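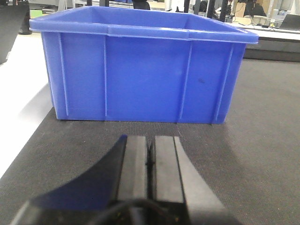

Finished Clesari last night, well past 2 in the morning, so excuse the state of this. Wanted to get it down before book club gets hold of it and I start repeating Rowena's opinions as my own.

Short version: good war novel, slow start, one chapter I'd cut. Four stars out of five.

Lucienne Courtois has written a siege book. A hill town, a bridge, a company of engineers sent to blow the bridge and then told to wait. And wait. Felix is the youngest of them, nineteen, a baker's son, writes letters to a sister who never writes back. Sergeant Fuchs runs the company and hates him on sight. You think you know where that's going. I did. I was wrong by page 106.

The waiting is the best part. Cards, wet socks, someone's tooth going bad. There's a whole argument over a tin of peaches that goes on for days and I could of read twice as much of it. Courtois is funny when she wants to be, dry, never winking at you.

First sixty pages though. Slog. Everybody gets a hometown and a girl and a limp. I kept a list of names on the back of a gas receipt and still mixed up the two corporals. Push through it.

The chapter I'd cut is the dream one. Italics, a horse, no thanks.

Then the bridge. Won't spoil it. Thirty pages with hardly a paragraph break and I missed my stop reading it – had to walk back from the depot in the rain. Fuchs gets one line near the end that made me put the book down on the seat next to me for a minute.

Romance people, there is some, the schoolteacher, but it's thin and she deserved more room. Rosalinda Soriano loved her. I wanted her to have a chapter of her own insted of being seen through windows all the time.

It's nearly 400 pages in the paperback. Small print, tight gutter, the spine cracked on me by the middle. Map at the front is useless, the river runs into the fold. Get the hardcover if your library has it.

If you liked her first one, Jekstead, this is sadder and better put together. If you haven't read that, start here, they don't connect.

Benjie has my copy next, then Mark Anthony if he ever gives back the last one.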